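Ticket 208: Label printer drops off the network after idle

Status: open, waiting on vendor
Site: Ardeleanu stockroom, second floor
Device: Junitik label printer, wired
Software: Tereo inventory, desktop client

**Original report**

Labels stop printing after the printer has been left alone for a while. Tereo says the job was sent. Nothing comes out. Turning the printer off and on fixes it until the next time. Started in August after the switch in the second floor closet was replaced. No errors on the printer's own screen.

**First checks**

- Printer has a fixed address ending in .81. Confirmed on the config label.
- Ping works right after a restart.
- Ping fails once the printer has been idle for 19 minutes. Repeated it twice with the same result.
- Cable swapped for a new one. No change.
- Moved to a different wall jack. No change.
- Other devices on the same switch stay up, including the shared office printer.

The queue on the desktop shows the jobs as "printed" even when the printer is unreachable. That is a setting in the Tereo client and it hides the problem. Turned off "assume delivery" under Printing > Advanced. Jobs now stay in the queue with an error, so at least people can tell what did not print.

**Energy saving on the switch port**

The new Cilow switch has energy saving on for all ports by default. The old one did not have the feature. Turned it off for port 8 only, restarted the printer, and left it alone through lunch.

Result: ping still good at 1:40 PM. Test label printed with no delay.

Left it overnight. At 7:15 AM ping failed again. So the port setting helped but did not fix it.

**Printer sleep settings**

Sleep timer was set to 20 in the web page for the printer, under Power. Changed to 0, which the manual says means never. After a restart the value was back to 20. Tried it from the front panel and it went back again.

Updated the firmware to the latest version on the Junitik site. The setting now saves. Factory reset was needed after the update, so these had to be entered again:

1. Fixed address, mask and gateway
2. Label size and gap sensor
3. Darkness (was 12, default is 8)
4. Sleep timer 0

If labels come out blank after a reset, run the gap calibration before anything else. Hold Feed until the light blinks twice.

**Queue backlog**

When the printer came back, Tereo released every held job at once. There were old reprints mixed in with new ones and the roll ran out partway. Clear the queue before reconnecting if it has been down for more than an hour. A full roll is 1,000 labels and the client does not warn when it is close to the end.

**Item record used for testing**

All test prints use the small parts record with the two-compartment box, so they are easy to pick out and throw away. The record has one photo attached. Printing with the photo thumbnail on makes the job much larger, and it was the only job type that still failed once after the firmware update. With the thumbnail off, no failures so far.
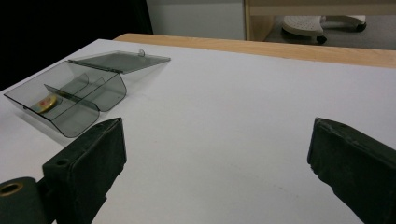

*Photo on the test record: two-compartment box, lid open, gold-colored disc inside.*

**Still open**

- Thumbnail jobs: asked Tereo support if the image is being sent at full size. No reply yet.
- Port energy saving is off on port 8 only. Leave it that way until the printer has gone a full week without dropping.
- Switch config has not been saved to startup. It will be lost if the closet loses power. Needs someone with the admin login.

**Workaround for staff**

If labels do not print, check the queue first. If the job shows an error, clear the queue, turn the printer off at the back, wait for the light to go out, and turn it on again. Send the label once. Do not keep clicking Print.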